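Ok so I'm at the Premetti open day and my feet already hurt. Posting as I go, sorry in advance for the typos

Got here at 9, parking was a mess, somebody had put the sign facing the wrong way. Went round the building twice. Name badge says "Shala". Close enough

Whole building is open, all the doors, you just wander. Packaging line first - loud, fast, over in four minutes. They hand you ear plugs and a sticker

Then upstairs to the Dostumix room, that's what I came for. Cloth handling. Two arms, one tiled table, laundry

If you've never watched a robot deal with clothes: it's slow. I don't mean that in a bad way. A box is a box every time, a sweatshirt is a new shape every time you touch it

Adanech Gebreyes ran the demo. No slides! Just stood at the rail and talked while the arms did their thing. More of this please

She said they have 342 garments in their test set and the plain dark ones are the worst. Seams are hard to pick out, everything is the same gray. So of course that's what she put on the table

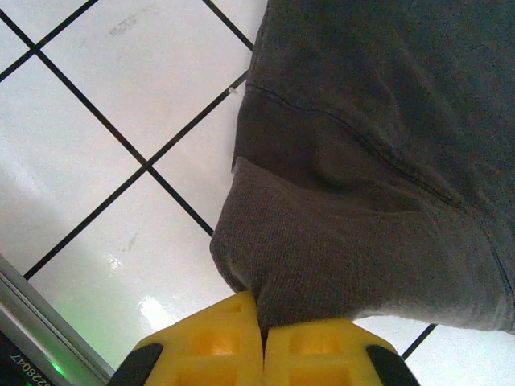
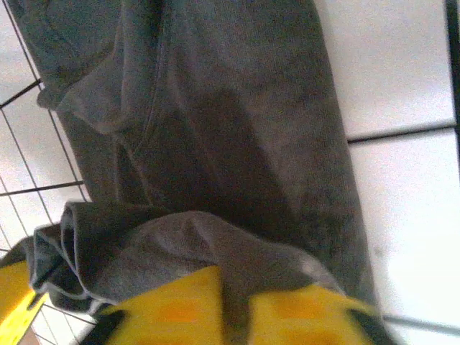
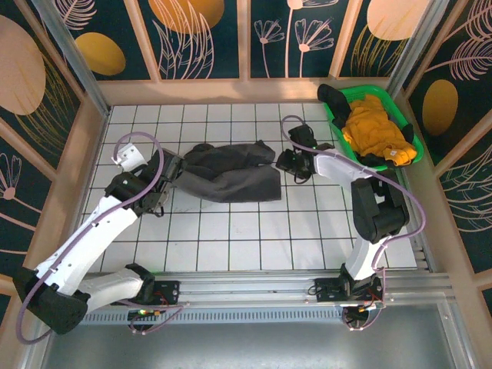

Premetti, Building 14
06/06/2020

Ribbed band in the first one is the bit to look at. See how it's pinched between the yellow fingers. Adanech says a band like that is a nice thing to grab - thicker, springs back, easier to feel than one layer of jersey

Second one is the same sort of problem from way closer than I'd ever want to be. All rolls and flaps. I couldn't tell you which end is up and I own like six of these

Asked if the pockets in the yellow fingers are for grip. She said weight mostly, and they print faster that way. Fair

Third one has the wallpaper. I need everyone to look at the wallpaper. Teal, giant flowers, orange circle. I want it for my hallway. Asked where it came from, she didn't know, "it was up when I started"

Kid next to me asked can it do socks. Long pause from Adanech. "Ask me in March"

Somebody from Clutska was there asking about cycle times, over and over. She gave a straight answer: nearly 400 seconds for a full fold on a bad day and they're not chasing speed yet. He wrote that down and left lol

Things I didn't get to ask: what hapens with zippers, does the orange thing in the green basket get a turn, who does the washing

Coffee was downstairs by the Tang stand. Good coffee. Bad muffins. Talked to two people who'd driven in from out of state just for the cloth room, so it isn't only me

If you go next year: skip the intro talk, go straight upstairs, stand on the left side by the window. Wear real shoes

Going back up for the afternoon run, Adanech said she might try towels. Will post if my battery holds

- Shahla Parsa (with two h's, badge people)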